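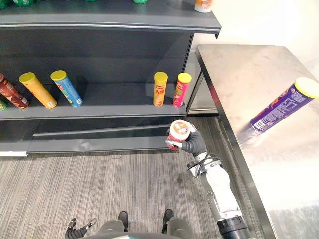 Canister with a red body and white lid, held in front of a gray shelving unit

Suvik burrowing skink

The Suvik burrowing skink (Karacascincus suvikensis) is a small, short-limbed lizard in the family Scincidae. It is known from the Suvik Plateau and from the upper part of the Karaca Valley, where it lives in loose soil under rocks and leaf litter. It is the type species of the genus Karacascincus. A second species once placed in the genus, K. gosterensis, is now treated by most authors as a synonym of K. suvikensis, although this view is not shared by all (see Synonymy).

Taxonomy

The species was described by Kaede Noguchi from specimens in the Hasville collection. The holotype is an adult female taken under a limestone slab on the south rim of the plateau. The original field label gives the date of collection as 19th August and the elevation as 1278 m. Noguchi first placed the species in a broad genus of burrowing skinks and noted that the placement was provisional, as the skull had not been examined. The genus Karacascincus was set up in a later paper on the basis of the shape of the palate and the fusion of the frontoparietal scales.

The type locality was given in the original description as "Suvik". Songül Polat restricted it to the south rim of the plateau after comparing the field label with the collector's route notes. The restriction is important for the reading of older records, because the name Suvik has been used both for the plateau and for the village below it, and the village lies outside the known range.

Synonymy

Karacascincus gosterensis was described from the Gostero Hills on the basis of its darker throat and slightly longer snout. Polat reexamined the type series and found that both characters overlap with those of plateau animals of the same size and sex. Throat color also darkens in preservative, and the Gostero specimens had been stored longer than the Suvik material used for comparison. She therefore placed K. gosterensis in the synonymy of K. suvikensis.

Noguchi did not accept the change in full. In a reply to Polat's paper she agreed that throat color was of no value but argued that the snout proportions of adult males still separated the two forms. The reply did not include new specimens. Later checklists follow Polat, in most cases without comment, while some regional lists keep the Gostero population as a subspecies, K. s. gosterensis. No tissue samples from the Gostero Hills have been sequenced.

The spelling "souvikensis", found in several older lists, is an incorrect subsequent spelling and has no standing.

Etymology

The genus name combines the name of the Karaca Valley with the Latin scincus, a skink. The species name refers to the Suvik Plateau. The gender of the genus is masculine.

Description

Adults reach a snout–vent length of 92 mm. The body is long and nearly cylindrical, with no clear narrowing at the neck. The tail is thick at the base and slightly shorter than the head and body combined when complete. Regrown tails are common in museum specimens and can be recognized by their wider scales and plain color.

The limbs are short but functional. When pressed against the body, the fore and hind limbs do not meet. All digits are present, though the outer toe of the hind foot is reduced and may be hard to see in juveniles. The claws are blunt.

The scales are smooth and glossy, in 20 rows at midbody. The frontoparietals are fused into a single shield, and the interparietal is small and clearly separate. The lower eyelid is movable and has a clear window. The ear opening is very small and is partly covered by scales from the front edge. The supranasal scales are in contact behind the rostral in most specimens, but a narrow gap has been reported in animals from the northern edge of the range.

The back is light brown to olive brown, with a dark spot at the base of each scale. In some animals the spots join to form fine broken lines that run onto the tail. The sides are darker than the back but are not set off by a sharp stripe. The belly is cream to pale yellow. Juveniles have a darker tail, which fades with growth.

Sexual differences are slight. Males have broader heads at a given body length, and females have a longer distance between the limbs.

Similar species

Confusion is most likely with young individuals of larger ground skinks that share the lower slopes. These have separate frontoparietals, a larger ear opening, and limbs that overlap when pressed against the body. Photographs taken from above are often not enough for identification, as the head shields are glossy and the line between the frontoparietals may be lost in glare.

Distribution and habitat

Confirmed records come from the Suvik Plateau, the upper Karaca Valley and, if K. gosterensis is included, the Gostero Hills. The two main areas are separated by a belt of heavy clay from which the species has not been recorded. Whether this gap is real or is the result of limited searching is not known.

The species occurs in open oak scrub, at the edges of old terraces and on stony slopes with patches of deep soil. It avoids ground that floods in winter. Most specimens have been found under flat stones that rest on fine, slightly damp soil. A record from cultivated land near Hasville, based on a single tail, was rejected by Polat and is usually left out of range maps.

Ecology and behavior

The Suvik burrowing skink spends most of its time under cover. Surface activity has been seen mainly in the late afternoon and after rain, with the first animals of the year appearing in March. When uncovered, it moves into the soil with side-to-side movements of the body and folds the limbs back along the flanks. It sheds the tail readily.

The diet consists of small beetles, insect larvae, spiders and woodlice. Ants have been found in the stomachs of a few specimens, but it is unclear whether they were taken as prey or swallowed with other food.

The species lays eggs. The usual clutch is 2, placed in a shallow chamber under a stone. Females have been found coiled near eggs, but guarding has not been confirmed. The length of incubation in the wild is unknown.

Conservation

No full assessment has been published. The removal of surface stone for building has reduced the amount of cover on the south rim of the plateau, including parts of the restricted type locality. Grazing appears to have little direct effect where the soil is deep. The status of the Gostero population depends in part on its taxonomic rank, as it occupies a small area and would be of greater concern if treated as a separate species.

See also

Fossoriality
Limb reduction in squamates
Type locality (biology)
Subjective synonym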